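Nellow bamboo cutting board with juice groove, large
Reviewed by Jolán Lengyel
22 June 2022

The Nellow replaced a plastic board that had warped enough to rock under the knife. It has been in daily use since April, mostly for vegetables and bread, with a chicken broken down on it once a week or so. It was bought at the regular price from the Akbari store.

Construction. Bamboo strips glued edge to edge, sanded fine, with a groove running all the way around. The corners came clean, with no raised grain. There are no feet, so both faces are usable, but only one is grooved. The flat side is the better one for bread, as crumbs pack into the groove and have to be brushed out.

Groove capacity. I poured water from a measuring cup onto the level board until it overflowed. The groove held 16 ml, enough for two tomatoes or a rested steak. A whole melon will beat it. Paora Tawhiri has the older version of this board and reports the same problem with watermelon; he tips it into the sink halfway through.

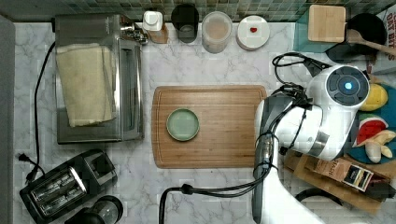
Stability. On a smooth countertop the bare board slides under sideways pressure, particularly when scraping chopped onion toward one end. A damp dishcloth underneath fixes this completely. Rubber corners would be more convenient, though they would cost you the second face.

Working area. The rectangle is long enough to park a small plate on one end and cut on the other, and that is how I use it most days. Bread knives up to the usual length clear the groove on both sides. Large cabbages need to be halved first.

Edge wear. Bamboo is harder on knives than the maple board I used before the plastic one. My chef's knife, sharpened to 300 grit and nothing finer, wanted touching up after about 5 weeks. On maple it went longer.

Care. Hand wash, stand on edge to dry, oil when it looks pale. The leaflet says mineral oil every month. I skipped one month and the end grain went rough – a light sanding and two coats brought it back. Beet stains faded after a scrub with coarse salt. Garlic smell did not, so garlic now gets the small board.

Faults. One hairline gap at a glue line, short, present on arrival and no longer now than it was then. The printed logo has mostly worn off.

Rating: 4 out of 5. One point off for the sliding.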